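Subject: Re: [flaseo-home] Baskets, bags and cloths

Živko Kadrić wrote:

> I keep fruit in the bag it came in and everything small goes in one plastic basket. The bottom of it is scratched and hazy now. Is it worth replacing? And what do you do with cloths between washes?

Živko, I'd keep the basket. Mine is pale blue with holes in the sides, and the floor has fine scratches too. They don't matter for a yellow ball or the other odds and ends that end up in there. Wash it in warm soapy water and skip the scouring pad. 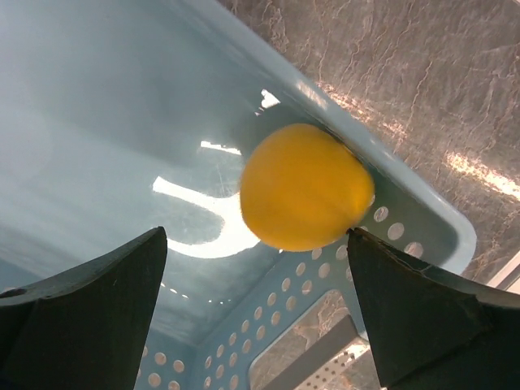
Flaseo Home List, Vol. 6, Issue 22

On the fruit, I take it out of the bag as soon as I get in. Thin plastic bags cling and fold over on themselves, and a dark red pear is easy to bruise if you pull the bag off in a hurry. Open it wide and lift the fruit out by the sides. I fold the bag flat afterwards and use it again for small rubbish.

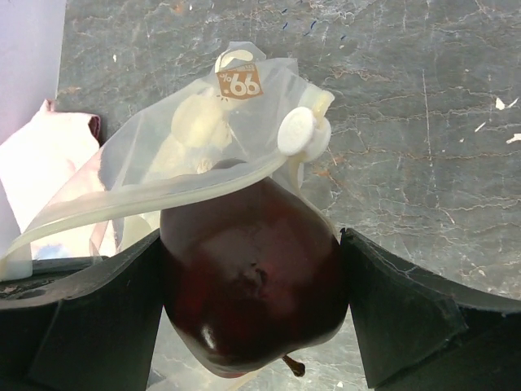
Should pears be washed before they go in the bowl?

Wash them just before eating. Pears put away damp tend to go soft at the stem.

Cloths are my weak point. The pink one gets left crumpled wherever I last used it, usually on the left. A hook would sort it out and I have one from Dretow still in its packet. 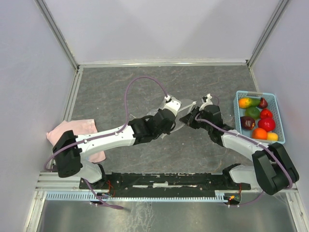 ## Still open from last issue

Meléndez lids: does anyone know if the large one fits the older tub? Mine is the 2 litre. Replies to the list please, as my other address is full.

Damir Stan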